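Does paid restitution have to be counted before the judge decides on early end of probation?

gruterano_renter
Misdemeanor case, first offense, property damage. I was given 15 months of supervised probation, a fine of $400 and restitution of $975 to the Gruterano apartment complex. The restitution was paid in full in the first four months, by money order, through the clerk's payment window. The fine is paid too. I have finished the class that was ordered and have no violations.

My probation officer says the office "does not oppose" an early end but will not file anything for me. The online docket still shows a restitution balance of $37. I have receipts for the whole amount. Two things I would like to know:

Can I file the motion on my own, or does it have to come from the officer or a lawyer? And does the $37 on the docket stop the judge from granting it, even if it is wrong?

I no longer have the public defender. The office told me the appointment ended when the sentence was entered.

Tament
You can file it yourself in most states. I did mine without a lawyer. The judge signed it without a hearing. Just write a letter to the judge and say you paid everything. Should take a couple of weeks.

Foley
The previous reply is partly correct. A defendant can generally file a motion for early termination without a lawyer. A letter to the judge is a poor way to do it. Many courts will not act on a letter, and a letter sent to a judge without a copy to the prosecutor is an ex parte communication. It will usually be returned or placed in the file with no ruling.

What follows is general. Statutes differ by state, and you did not name yours. Check each point against your state's code and your local court rules.

Eligibility

Look at three documents before you draft anything: the written judgment, the probation conditions signed at intake, and the plea agreement if there was one. A plea agreement sometimes contains a term in which the defendant agrees not to ask for early termination. If that term is present, filing the motion may be treated as a breach of the agreement. Some states also require that a fixed part of the term be served first, often one third or one half. Others leave the timing to the judge.

A few offense types are excluded by statute in some states. Property damage as a misdemeanor is not commonly on those lists, but read the list.

The $37 balance

An open balance does not always bar the motion as a matter of law. In practice it is a common reason for denial, and in some states full payment of restitution is a condition the court has no power to waive. Resolve it first. The usual causes are:

A collection or processing fee that was added by the clerk and posted under the restitution line.

Interest. Some states allow interest on restitution from the date of the order, even when the principal is paid early.

A payment posted to the wrong line, such as the fine or court costs. In that case one line shows a balance and another shows a credit.

An amended restitution order that you were not served with.

Ask the clerk for a full payment ledger. The online docket is a summary and is often behind. The ledger shows each payment, the date it was received and the line it was applied to. Compare it with your receipts one at a time. If the clerk finds a posting error, ask for the corrected ledger with a stamp or certification. If the amount is a fee or interest, it is normally cheaper to pay it than to contest it.

Contents of the motion

Use the same caption and case number as the judgment. Title it "Motion for Early Termination of Probation" or whatever title your statute uses. The body should state the following, each in its own numbered paragraph:

The date of sentence, the offense and the length of the term.

The statute that lets the court end probation early.

Each condition, and the date it was completed.

The position of the probation office. Quote it only if you have it in writing. An email is enough in most courts. If it was only said to you in person, write that you were told so, and expect the judge to confirm it with the officer.

The reason for the request. Judges look at whether further supervision serves a purpose. A concrete cost of staying on probation is useful: a job that requires travel out of state, a license application, or a lease.

Exhibits

Attach the ledger, the receipts, the class certificate and proof of the fine payment. Label them A, B, C and so on, and cite the label in the paragraph that relies on it. Cover account numbers except for the last four digits. Photographs can be attached if they show a fact in dispute, printed on letter-size paper with one to a page. Leave out any that prove nothing. Photos of your home or workplace do not show that a condition was met.
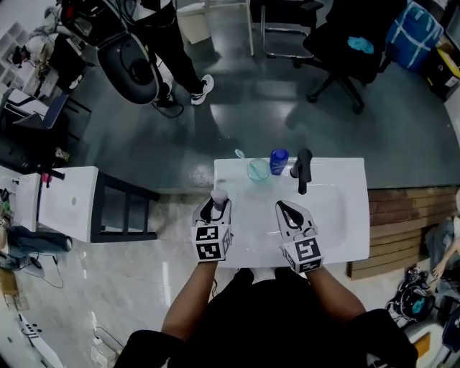 Service and filing

File the original with the clerk of the court that imposed the sentence. Serve a copy on the prosecutor's office and, where the rules require it, on the probation office. Add a certificate of service at the end with the date and method. Include a proposed order, on a separate page, with a blank line for the judge's signature and one for the date. A missing proposed order is a frequent cause of delay.

Some states require notice to the victim. Here that would be the apartment complex. The prosecutor normally handles this, but confirm it.

Hearing

If the prosecutor does not object, many judges rule on the papers. If there is an objection, a hearing is set. Bring the originals of all exhibits. You will be asked whether restitution is paid, and the answer should match the ledger exactly.

Until an order is signed, every condition stays in force. Keep reporting. Filing the motion does not suspend anything.

Early termination is also separate from expungement or record sealing. Ending probation may start the waiting period for sealing, but it does not clear the record.

Vuvlow
Agree with most of the above. One correction on fees. In my county the monthly supervision fee is kept by the probation department in its own system and does not show on the clerk's ledger at all. My motion was denied the first time over an unpaid supervision fee I could not see online. Ask the officer for a printed balance as well as getting the one from the clerk.

The denial was "without prejudice," so I paid the fee and filed again with the same exhibits plus the new receipt. Granted that time. Check whether your court has its own form for this before you type one up. Mine did, and the clerk would not take anything else.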